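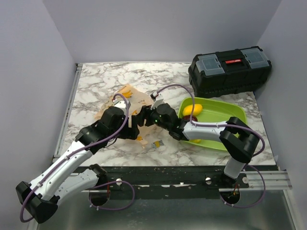 Die Tüte mit den Tüten

Im Februar bin ich umgezogen, von der dritten Etage in die zweite, im selben Haus. Man sollte meinen, so etwas erledigt sich zwischen Mittagessen und Tagesschau. Ich habe 14 Tage gebraucht, und einen davon hat die Schublade unter der Spüle gefressen.

In dieser Schublade wohnt die Tüte mit den Tüten. Meine Mutter hatte eine, ihre Mutter hatte eine, und vermutlich könnte man die Linie bis zur Erfindung des Polyethylens zurückverfolgen, wenn sich jemand für den Adel der Kunststoffe interessierte. Das Prinzip ist einfach: Jede Tüte, die ins Haus kommt, wird zusammengeknüllt und in eine andere gestopft. Heraus kommt selten eine. Wer eine braucht, zieht nämlich drei gleichzeitig, ärgert sich und nimmt den Rucksack.

Nikau, der beim Tragen half, wollte das ganze Bündel ungeöffnet in den Container werfen. Ich war dagegen. Da war zum Beispiel noch die von Dimitrov, dem Schuhladen in der Unterführung, der längst ein Nagelstudio ist. Feste Henkel, Kordel, fast schon Gepäck. In der habe ich einmal eine komplette Steuererklärung zum Finanzamt getragen und eine Nachzahlung von 73 Euro wieder heim. So etwas wirft man nicht weg, man legt es zurück und schließt die Schublade.

Anders die dünnen aus dem Supermarkt. Die sind weiß, knistern bei jeder Gelegenheit und reißen an der Haustür, nie im Laden. Trotzdem gibt sich irgendein Grafiker Mühe damit und druckt Obst darauf, damit man sich gesund fühlt, während man Tiefkühlpizza nach Hause schleppt.
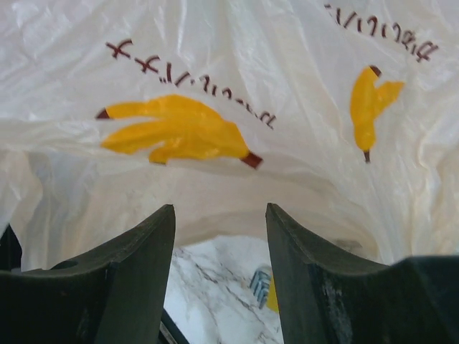
Weiße Tüte mit Bananenaufdruck, ganz aus der Nähe

Nikau findet, ich hätte ein Problem. Nikau besitzt allerdings einen Karton voller Ladekabel, von denen keines in ein Gerät passt, das er noch hat, und ist damit als Gutachter raus. Wir haben uns darauf geeinigt, dass jeder seine Altlasten selbst die Treppe hinunterträgt.

Am Ende habe ich sortiert: gute Tüten, mittlere Tüten, Tüten für den Biomüll, in den sie nicht dürfen. Letztere kamen weg. Die mittleren wollte ich verschenken, aber versuchen Sie das mal – die Nachbarin hat nur stumm auf ihre eigene Schublade gezeigt.

Die neue Küche hat unter der Spüle übrigens keine Schublade, da sitzt der Boiler. Die Tüte mit den Tüten hängt jetzt an der Türklinke, und jedes Mal, wenn ich nachts ein Glas Wasser hole, raschelt sie.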